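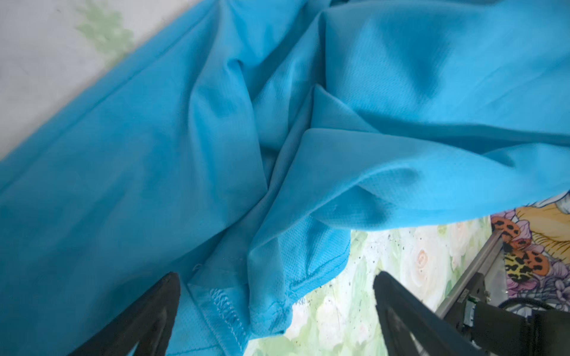
Turquoise shirt, apparently sports gear, very crumpled.

Bedis front loader stops before final spin, error E104
Category: Laundry > Front loaders > Draining and spinning
Status: Solved (see the bottom, it was a good one)

Original problem

Our Bedis front loader has started stopping with six minutes left on the clock. It fills, washes and rinses perfectly well, then goes quiet, beeps and shows E104. The door stays locked for a bit, then clicks open, and the clothes inside are dripping. There is no puddle of water in the drum though, which is the part that got me interested, as the manual lists E104 as "water not drained" and as far as I can see the water has drained!

I've had this machine since we moved to Plallow and I'm very fond of it. It has never had a service call. I like fixing things and would love to sort it out myself if I can, so I'm going to keep a running log in this ticket. Please jump in if you spot me doing something silly.

What I know so far:
- It does it on Cottons, Mixed and Sports. Quick Wash sometimes makes it to the end.
- Turning it off at the wall and back on clears the code.
- Spin Only usually fails too, but now and then it goes straight through.
- No burning smell, no new noises, no leaks on the floor.

Log

Entry 1: the filter

Started with the easy one. Machine off and unplugged, taps shut, old towel down, baking tray under the little flap at the bottom right. Drained it through the small hose first and then unscrewed the filter. Out came a hair tie, a bit of gravel, a bread clip and a grey clump of lint that had clearly been in there for ages. Very satisfying. I shone a torch in and could see the pump impeller, gave it a turn with a wooden spoon handle and it moved in that notchy way they're meant to.

Rinsed the lot, screwed it back in firmly and ran a Mixed cycle. E104 with six minutes left. So the filter needed doing, but it wasn't the cause.

Entry 2: the drain hose

Pulled the machine out (easier on a bit of old carpet, it slides beautifully) and had a look at the hose. No kinks. The manual says the end of the hose should be no higher than 100 cm off the floor, and ours is well under that. It was jammed quite a long way down the standpipe, so I pulled it up a little in case it was siphoning, and cable-tied it in place.

I also took the hose off at the pipe end and aimed it into a bucket for a Drain cycle. It came out in a great strong gush! I used a 2,000 ml jug to pour a known amount of water in through the drum first, and as far as I could tell all of it came back out again, quickly. You do have to hang on to the hose. Ask me how I know.

That was the first really useful result, I think. The pump is fine, the hose is fine, and the pipe in the wall takes water as fast as the machine can send it. 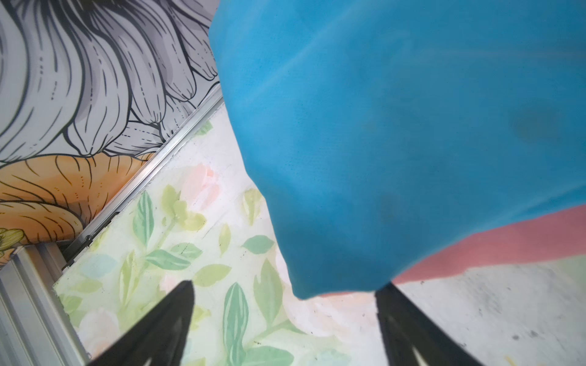 So the next question was why a machine with no water in it would think it had water in it. I spent a happy evening reading up on this. Front loaders like ours don't look at the water at all. There's a little chamber low down beside the tub, called an air trap or pressure chamber, and a thin rubber tube running from it up to a switch near the top of the cabinet. When the tub fills, the air in the tube gets squeezed and the switch reads that as a water level. When the tub empties, the squeeze goes away and the machine knows it can spin. If something blocks the chamber or the tube, the squeeze can get stuck. Isn't that clever? I had no idea it was all done with trapped air.

Entry 3: load balance

Before taking the lid off I wanted to rule out an unbalanced load, because plenty of posts on here say that a lopsided load will stop a spin as well. I ran it with one bath mat (terrible idea, it thumps), then with a few towels, then with light sports gear, then with nothing in it at all.

The bath mat gave a different result. It tried to spin, gave up, tried again and gave up, and ended with no code. The towels gave E104. So did the sports gear and the empty drum. With E104 it never even tries to tumble faster, it just sits there. I'm calling that two separate things and crossing balance off the list.

Entry 4: the pressure tube

Off with the lid. On our model that's a couple of screws at the back, slide it towards you and lift. Unplugged again, obviously, and I left it unplugged for a good while first and kept my fingers well away from the circuit board.

The pressure switch is a round thing the size of a biscuit up on the right-hand side. I took a photo of how everything went, then eased the thin tube off. I blew gently down it towards the tub (clean tube end, wiped first) expecting to hear bubbles or at least feel the air go somewhere. It was solid. Like blowing into a bottle. I was so pleased I called the whole household in.

I then blew very gently into the switch itself and heard a soft click, and another click when I let go. So the switch is moving. It's the tube or the chamber that's blocked.

Entry 5: getting to the air trap

This was the longest part. On the Bedis the chamber is low down and you get to it from the back panel, with the machine pulled right out. There's a spring clip on the short fat hose to the tub and a plain push fit for the thin tube. Long-nose pliers for the clip. Bucket underneath, as there's a cupful of water in there no matter how well you've drained it.

The chamber came away and was packed with grey-brown sludge, a bit like wet putty. I'm fairly sure it's old liquid detergent and fabric softener. We wash nearly everything on cold and I have been very generous with the softener. It smelled like a wet dog that had been sprayed with lavender.

Soaked it in hot water with washing soda, poked it out with a bottle brush, and rinsed until it ran clear. The thin tube had a plug in the bottom end too. A length of whipper-snipper line pushed it straight out. Let both dry on the windowsill.

While I had it off I noticed the rubber on the short hose was getting a bit cracked, so I rang Ellery Spares and they had one on the shelf. I could have put the old one back but it seemed mad to do all that work and then trust a cracked hose.

Entry 6: back together

New hose on, clip on, thin tube pushed firmly home at both ends (this matters, a loose tube means the machine can't tell how full it is and can overfill). Turned the taps on and checked for drips before the panel went back. One of our taps is an old Stimley quarter-turn and it wept a tiny bit at the spindle, so I nipped it up with a spanner while I was there.

Ran a Drain and Spin with nothing in it. Straight to full spin!! Then a Cottons with towels. It got to six minutes, I held my breath, and away it went like a jet. Did a Sports cycle after that and then another Cottons. No E104 on any of them.

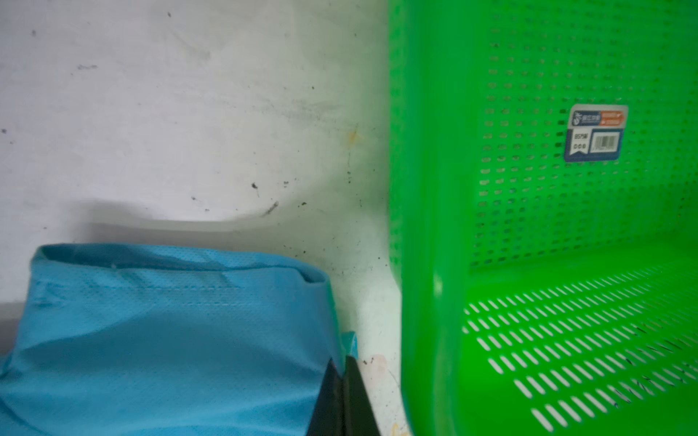
Green basket, label stuck on.

Entry 7: a bit later

Still going well. I've done a hot maintenance wash with an empty drum, and I've changed a couple of habits that might help somebody else:

- Half the liquid detergent I was using before. Everything is coming out just as clean.
- No softener on towels or sports gear at all.
- One hot wash a month. The cold washes are great for the power bill but I think the gunk loves them.
- Door and drawer left open between loads.

If you've got E104 and your water is clearly draining, please check the air trap before you buy a pump. The pump is the first thing everyone suggests and I very nearly ordered one. Blowing down the thin tube only takes a minute once the lid is off and tells you such a lot.

If you're not happy working inside an appliance, get a technician in and mention the air trap when you book. And if yours is still under warranty, ring them before you undo any screws.

Marking this as solved. What a great machine, and what a fun job.

Comments

Guest wrote:
Same fault, same code, mine stops at the same spot too. I'd already replaced the pump in February and it made no difference. Off to get my screwdriver.

Guest wrote:
Great log. On the older Bedis the chamber is held in with a screw as well as the clip, behind the bottom left of the tub. Don't pull too hard or the lug snaps. Mine did.

Guest wrote:
Did you have to prime the air trap afterwards? Someone told me to tip water in.

Ticket author wrote:
I didn't do anything special, just ran a Drain and Spin first so it started from empty. It read the level properly on the very next fill. Good tip about the screw, thanks!

Guest wrote:
Cleaned the tube, fixed for two washes and then E104 came back. Ideas?

Ticket author wrote:
Did you get the chamber off as well, or only the tube? There was far more muck in my chamber than in the tube. I'd try that next. Let us know how you go!

Guest wrote:
Chamber was full. Running now. Thank you so much.

Last updated: 24/07/2022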